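Startseite | Werkstattbuch | Greifer | Kameras | Archiv | Anmelden

Werkstattbuch, Eintrag vom Dezember, begonnen 9:40 Uhr
Thema: Türklinke, Vergleich der zwei Greifer in der Simulation

Heute habe ich endlich die beiden Greifer unter gleichen Bedingungen laufen lassen. Bisher hatten wir immer einen Greifer in der einen Woche und den anderen in der nächsten, und dazwischen hat jemand die Reibung geändert. Solche Zahlen kann man nicht nebeneinander stellen. Jetzt ist alles in einer Konfiguration, mit dem Namen tuer_klinke_v4, und ich bitte alle, diese Datei nicht zu überschreiben, sondern eine Kopie zu machen.

Die Bezeichnungen, damit wir vom Gleichen sprechen: Der Arnis ist der graue Parallelgreifer mit den kurzen Fingern, Hub 100 mm. Der Tivarent ist der kleine mit den schmalen Fingern, Hub 34 mm. Als Regler läuft für beide der Trirnus mit der Impedanzregelung, Steifigkeit in allen Achsen gleich. Die Werte für die Gelenkdämpfung habe ich von Chukwuemeka Onyeka übernommen, er hat sie im Herbst am echten Arm bestimmt. Ich habe sie nicht noch einmal geprüft.

Insgesamt sind es 286 Versuche, für jeden Greifer die Hälfte. Startpose zufällig in einem kleinen Bereich vor der Tür, Ziel ist Klinke fassen, nach unten drücken, Tür ein Stück bewegen. Als Fehler zähle ich: Klinke verfehlt, Klinke verloren, Kollision mit Türblatt oder Rahmen. Abbruch nach 21 Sekunden.

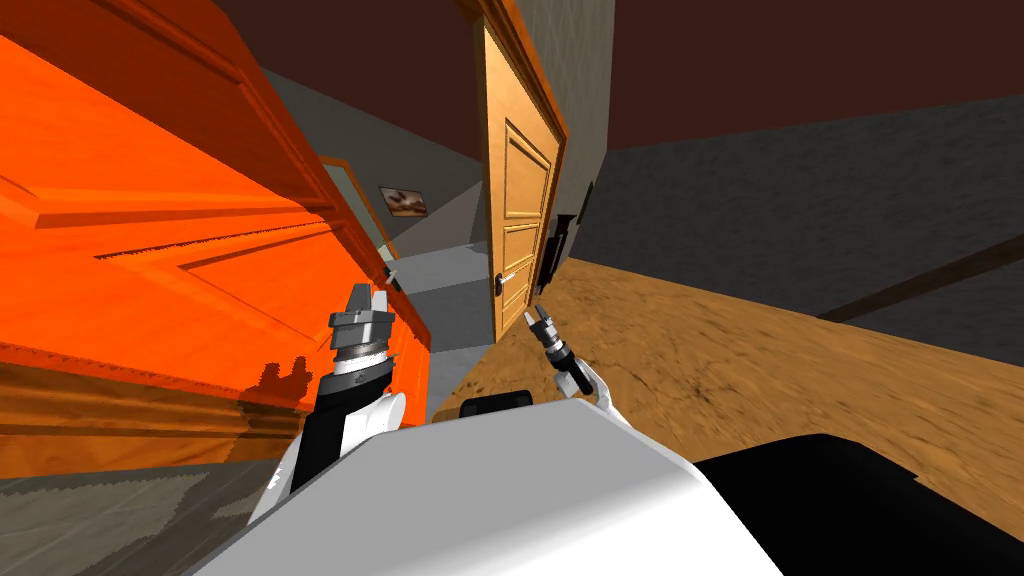
Mit dem Arnis habe ich zuerst gearbeitet, weil ich von ihm mehr erwartet habe. Der große Hub verzeiht viel, wenn die Schätzung der Klinkenposition nicht genau ist. Das Problem kommt erst beim Anfahren. Die Finger sind kurz, und der gerippte Zylinder am Handgelenk ist dick, also muss die ganze Hand sehr nahe an die Tür. In der Pose mit beiden Armen nach vorne sieht man auch, wie wenig Platz er links hat: Die orange Tür steht so nah, dass die Finger schon vor ihrer unteren Füllung liegen, während der rechte Greifer tiefer steht und zur silbernen Klinke der helleren Tür hinaufzeigt. Für den linken Arm muss der Planer deshalb einen Umweg machen, und manchmal findet er keinen. Ich habe die Versuche links und rechts getrennt gespeichert, sonst würden wir dem Greifer einen Fehler geben, der vom Platz kommt.

Der Tivarent kommt besser zwischen Klinke und Türblatt hinein. Dafür muss die Position stimmen. Bei einer Abweichung von wenigen Millimetern stößt eine Fingerspitze von vorne auf die Klinke, der Regler gibt nach, und der Finger rutscht seitlich weg. Das ist kein schöner Kontakt, aber es geht wenigstens nichts kaputt, auch am echten Gerät vermutlich nicht. Wenn er einmal gefasst hat, verliert er die Klinke selten.

Ergebnis nur in Worten, die Tabelle kommt, wenn ich die Auswertung zweimal gerechnet habe: Arnis fasst öfter, Tivarent hält besser. Bei den Kollisionen liegt der Arnis deutlich schlechter, und fast alle davon passieren mit dem linken Arm.

14:15 Uhr. Noch einmal mit der anderen Kamerahöhe probiert. Mit der hohen Kopfkamera verdeckt die Hand des Arnis die Klinke auf den letzten Zentimetern fast ganz. Man fährt dann praktisch blind. Mit der schmalen Hand bleibt ein Teil der Klinke sichtbar, und die Schätzung springt weniger. Eine Kamera am Handgelenk wäre für den Arnis also nützlicher als für den Tivarent. Echevarría hat eine kleine Halterung im Katalog, die vom Lochbild her passen könnte. Ich frage nach der Lieferzeit.

Was mir nicht gefällt: Die Reibung zwischen Finger und Klinke ist in der Simulation ein einziger Wert. Am echten Tivarent haben wir Gummipads, am Arnis blankes Metall. Das muss man trennen, bevor jemand aus dem Vergleich eine Kaufentscheidung macht. Auch die Feder der Klinke ist im Modell zu weich, ich habe sie vorläufig gelassen.

Offen für die nächsten Tage:
- Reibwert pro Greifer eintragen, dann alles neu rechnen
- Startpose links weiter zurück, damit der Planer mehr Raum bekommt
- Chukwuemeka fragen, ob die Dämpfung auch für die schwerere Hand gilt
- Federkraft an der Labortür mit der Kofferwaage messen

Die Logs liegen im gemeinsamen Ordner unter tuer_klinke_v4/roh. Bitte nichts dort umbenennen, mein Skript sucht die Dateien nach dem Namen.

Zuletzt aktualisiert: Dezember, 17:05 Uhr
3 Kommentare | 2-mal geteilt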